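Coman Street Pantry: Spring Progress Report
Prepared for the Gretetti Fund, 10 May 2019

What a spring it has been! When we wrote to you last, the home delivery route was still a list of names taped to the office door. We now have 801 households signed up, and seven of our ten planned drop-off points are open. The newest, at the Fadar Apartments, was busy from its first morning, and residents have already asked us for a second pickup time - we're working on it.

Packing
We changed the way orders go out in April. Dry goods and bread are now packed in paper bags, and fruit and vegetables travel in plastic baskets that come back to us for the next run. The old cardboard boxes took up half the storeroom and fell apart in the rain, so we're very glad to see them go. Paper bags cost a little more than we budgeted, and we covered the difference with what was left in the printing line.
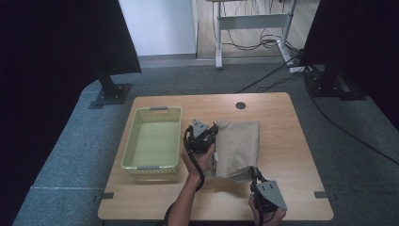

Deliveries
Thanakorn Sangkhawat joined us as route manager and redrew the whole map in his first two weeks. The Gament side of town used to be served last and often late in the evening. It now gets its food before supper, and the calls we get from there are a lot more cheerful! Almost 2,000 orders have gone out since the new routes began.

Still to do
Three drop-off points are waiting on leases. The second-hand cooler we bought with your grant needs a new door seal, and the part is on order. We would also like to move some of the unspent fuel money to cold storage before summer, and will send the request form separately.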